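How does a robot know what to do next?

Think about the last time you tidied up your snacks. You looked, you picked one, you reached out, and in it went. It probably took you 2 seconds, and you may have been talking to your mum the whole time! A robot arm has to be helped through every little bit of that by software, the instructions a computer follows.
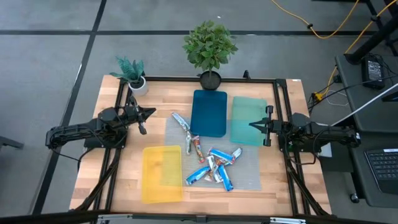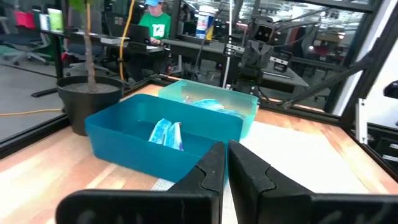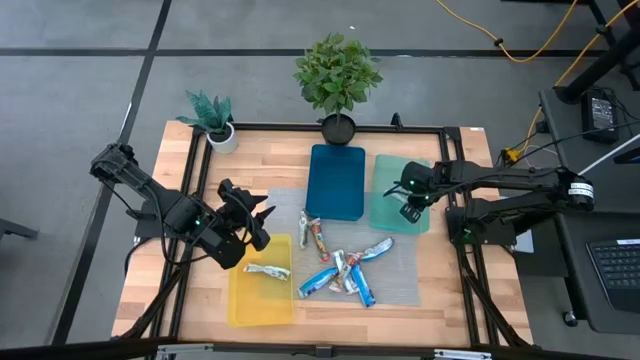
Snack wrappers and plastic bins on a wooden table.

The first job for the software is seeing, and grown-ups who build robots call this perception. A camera gives the computer a picture, but to a computer a picture is only a great long list of numbers that stand for colours. The software has to go hunting through those numbers and work out where one wrapper stops and the next one starts. Shiny wrappers are tricky (have a look at one from your own lunch box and tilt it under a lamp - see how the colours jump about?). See-through bins are tricky too, as you can see the table right through the side.

The next job is planning. Which wrapper first? Mawuli Aryee, who writes the planning program at Strebel, likes to start with the ones that have nothing lying on top of them, a bit like a game of pick-up sticks. Then the software draws an invisible path through the air for the arm to follow. If there are two arms, it needs two paths, and they mustn't bump into each other or the furniture.

Last comes control, and this is my favourite part. Every joint in the arm has a motor, and the control program checks on those motors again and again, up to 1,000 times in a single second. "Are you where you should be? No? Go a tiny bit further, please." Your own muscles and brain have a chat like that whenever you pour a glass of milk.

You can try being the software yourself. Ask a friend to close their eyes and be the arm, put a pencil on the table, and guide their hand using only words like left, right, up, down, open and close. Naa Gbeho's class at Nistdale tried it, and one pair needed 50 instructions to get a single pencil into a cup. Swap over when you've finished, and be kind to your robot!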